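Plaltau Community Forum > Dual arm setups > Faults and safety

Thread: Left gripper opens by itself when wrist is turning (fork on the floor again)

n_ouellet
22 December 2020
Hello everybody. I write from a small lab where we have two arms on one base and we do table setting tasks. English is not my first language, so please ask if something is unclear.

The task is simple. The left arm takes a fork out of the orange dishes on the small table, then the base turns and the arm puts the fork next to the cup on the white table. The right arm does nothing in this part, it only waits with the gripper open.

The problem is that the left gripper loses force for a short moment and the fork falls. It happened in 8 runs out of 61. In the log I see error 401 from the gripper driver, then the driver starts again by itself and the gripper goes to the default position, which is open.
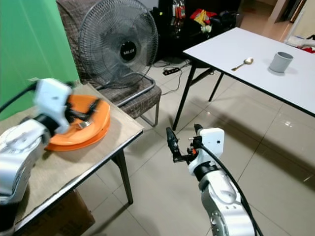
The picking itself is reliable, and I never had the error while the fingers are going down to the dish. It comes later, when the wrist joint turns more than a half turn from the start position. I already changed the finger pads and I made the closing force a little higher. No difference at all.

A fork on the tiles is only noise. But next month we want to do the same with a knife, and my colleague stands near the table when she puts the objects back. So I want to understand this before January.

hywel_m
Sounds like the cable to me. Does yours run on the outside of the arm, from the wrist down? If it gets tight in the turn, the connector moves a very small amount and you lose the supply for some milliseconds. We had the same story with the Ustach grippers. Please try to move the cable with your hand while the arm is holding position, and watch the log.

schnyder_t
I don't agree that it must be the cable. With us, 401 came from low voltage, when both arms accelerated at the same time from one power supply. Normand, is the right arm moving when it happens?

Also I must say, please don't put your hand on any cable while the arm has power. Hywel, this is not good advice. Brakes on, then touch.

hywel_m
With the brakes on you can't reproduce the fault under load. I stand at the side, the speed limit is at the lowest and the other hand is on the stop button. I have done it this way for years.

schnyder_t
For years is not an argument. The gripper driver restarts without asking anybody, this is exactly the topic of the thread. You don't know what the rest will do.

n_ouellet
Thank you both. The right arm is standing still in six of the cases, so I don't think it is the voltage, but I will measure. The cable is outside, yes, it makes a loop at the wrist and then goes down along the arm.
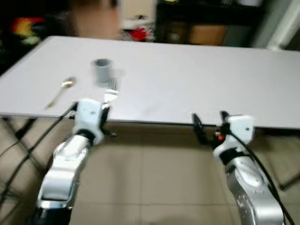
The moment at the table edge is the one which worries me most. There the fingers are close to the edge, and when the gripper opens suddenly one finger can hit the table from below. I have one scratch on a finger already from this. I lowered the speed for the last part of the movement to 10 percent, but the error comes also at this speed.

f_sawatzky
Two questions. Did you make the cable clamp yourself, or is it the one from Melnyk? And what is your angle of the wrist when you pick up the fork? I ask because if you start the pick with the wrist already turned, you use most of the free cable before the base even moves.

n_ouellet
The clamp is from Melnyk. I think you have a point with the angle. I put the pick position, so you can compare with yours.

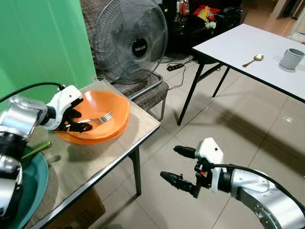

Photo: N. Ouellet

The fork is inside the bowl, so the hand must come from the side and over the rim. For this I turned the wrist quite far. I did not think about the cable when I taught this position, only about not hitting the bowl.

f_sawatzky
Then I would teach it again with the wrist turned to the other direction. The fingers are symmetric, the fork doesn't care. Also make the loop longer before the first clamp, two fingers wide is enough.

ratih_s
I have a different opinion about what is the real fault here. Cables will always become bad one day. The fault is that the driver opens the gripper after a restart. It should stay where it is and wait for a person. There is a setting in the config, hold_on_restart, and it is false from the factory. I wrote to Flaltton support about this and they told me it is meant for easy homing. I think for a knife it is not acceptable.

schnyder_t
+1 for Ratih. Set this first, before the cable, before everything.

hywel_m
Set it, fine, but be careful. If the hand of somebody is between the fingers, then hold means hold. There are two sides to this.

ratih_s
True. For this you still need the stop button and the manual release. But please don't use it as a reason to leave the factory value.

n_ouellet
Small update. I changed hold_on_restart to true, I made the loop longer, and I taught the pick again with the opposite wrist angle. With brakes on (sorry Hywel) I looked at the connector and one of the locking tabs was broken. I ordered a new one.

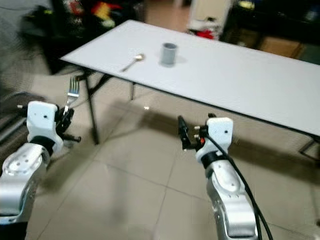

Left arm with the fork, next to the white table. Right gripper open.

After these changes I had the 401 one more time. The gripper stayed closed and the fork did not fall, so at least the setting does what Ratih says. I will not start with the knife until the new connector is in. The supply voltage I measured also, it is stable, but I measured only with one arm moving.

schnyder_t
Then measure again with two, please. And write which supply you have.

n_ouellet
Yes, I will do it when the connector is here. The type of the supply I must look up, the label is on the back side and I can't read it without moving the base.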